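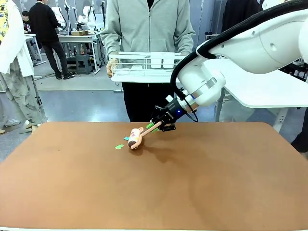 Lint roller with a patterned head, peach handle.

Kulla sofa bed by Linwood: our review after a winter of guests

I should say at the start that I never wanted a sofa bed. My parents had one in the eighties with a bar across the middle that you could feel through two duvets and a sleeping bag, and I promised myself I would put visitors in a hotel before I did the same to them. Then my nephew Khoa got a place at the college ten minutes from our flat, and his friend Đạt started coming over with him, and before long we had somebody staying most weekends and no spare room to put them in!

So, the Kulla. It cost us £549, with another £60 for delivery up the stairs, and I would pay that again just to have watched two cheerful men get it round the bend by the meter cupboard. It comes in two boxes, and the legs are zipped into a pocket under the seat (I spent a good while hunting for them, so do look there first). Cúc and I had it together before supper with one small wobble of temper over the back bolts, which are fiddly.

As a sofa it is firm, a bit firmer than I like for a long film, but it softened by about the second month and my back has been grateful. The arms are wide enough for a mug. The covers come off and go in the wash, though getting the long one back on is a proper wrestle, and I'd suggest doing it while it's still a tiny bit damp.

My one real grumble is the fabric. We chose the dark blue and it picks up every hair and crumb in the building, so a lint roller has become part of the household, like the kettle. If you have a cat, please go for the oatmeal.

Opening it out is lovely and simple. You pull the strap, the seat slides forward and the back drops down flat, and there's no bar. Khoa, who is very tall, sleeps corner to corner and doesn't complain. Thắng came in May with his bad hip and asked for it again the next night, and he is not an easy man to please in the matter of beds.

The storage underneath is shallower than the website makes it look. Two pillows and a thin quilt will go in, and that's your lot. 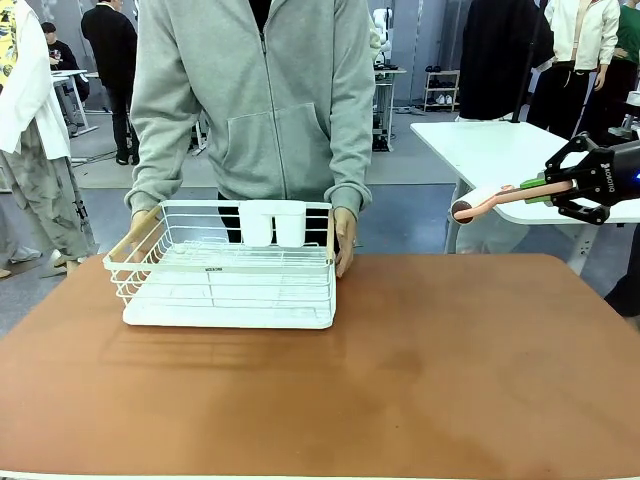
White wire dish rack with wooden handles and two cups for cutlery.

Linwood sell a mattress topper to fit for £50. We bought it for Thắng and ended up leaving it on for everybody, so you may as well add it to your order and save yourself the second delivery. Four stars from me, and five from Khoa, who didn't have to put the covers back on.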